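In defense of washing up by hand

May 4, 2020

I own a dishwasher. It came with the apartment, it works fine, and I use it to store baking trays. My friends think this is nuts, and after 10 years of getting teased I figure I've earned a few paragraphs to make my case.

I grew up in Cernley, in a house with one sink and a lot of opinions about it. You washed glasses first, then silverware, then plates, and the greasy stuff waited its turn. I hated every minute until I was 25 and had my own kitchen, and then one October I noticed I was looking forward to it. Dinner's over, the radio's on, your hands are warm. I can't scroll on my phone with suds up to my elbows, and I've had some of my best talks with people while they dried and I washed - you say more to someone when you're both staring at a plate.

Yes, I know, the machine is supposed to use less water. My neighbor brings this up a lot. I fill a basin and turn the tap off, so I don't feel too guilty, but fine, she may well win that one. She paid $293 to have her fancy Fekano fixed last winter, though, and I bought a new sponge.

What bugs me more is how kitchens are being planned now. I toured a new building last year where the sink was the size of a salad bowl, tucked in a corner like an afterthought. The agent told me people only rinse these days. Rinse! Where does the stockpot go? Give me room to work and a decent stretch of counter beside it.

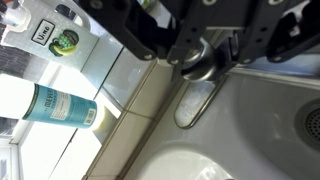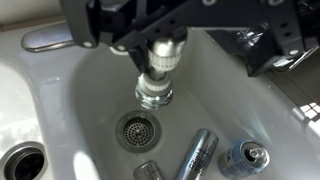

Chrome at the sink, and a double basin in the second one.

I'd also like a window over it, if anyone who designs kitchens is reading. Mine looks out on a parking lot and I still wouldn't trade it. I've watched whole snowstorms come in over a lasagna pan.

So keep your machines, load them however you like, and argue about which way the forks go. If you come to my place for dinner, I'll be handing you a towel.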